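Arm project: where we've got to

The robot arm in the back bay at Tunstall is now picking up and letting go on command, which is further than we were in January. Derek Entwistle rewired the base over two long evenings and the shoulder joint no longer drops when the power is cut. The old supply has gone in the scrap bin, so please don't fish it out again.

Most of the recent work has been on the gripper. The first set of fingers slipped on anything flat, and the second set held well but left marks. Amber Pickering redrew them with a squarer face and they went on in an afternoon. We have been trying them on stiff card, plastic offcuts and printed sheets. Thin, bendy things are the hardest test we have found so far, as the far end swings about whenever the wrist turns.

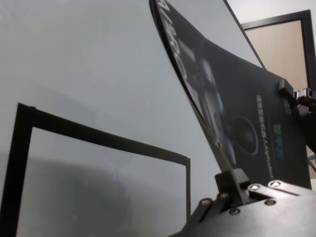

Closing force is set in software on a scale that runs up to 2000. We started at 200 and crept upwards, and Derek has written the values that worked for each material on the card taped inside the cupboard door. Add to it if you try something new, and put your initials next to it.

The wrist camera is working, but the view is narrow and it loses the fingertips when the gripper is wide open. Amber wants to move the mount back a little. There are 4 spare brackets from the Bavine order in the top drawer, and she would like to drill one of them before anyone else uses them up.

Still to do: a proper emergency stop on the bench side – at present it is only reachable from the laptop end – and some sort of strain relief for the cable at the elbow. The Berkine controller also needs its firmware updating. Leave that to Derek, please, as the settings have to be saved first.

Spending so far comes to about £200, mostly on motors. If you want to help, the arm is usually running from 7pm, and there is a sign-up sheet beside the kettle. No experience needed, but tie long hair back and stay outside the tape when it is moving.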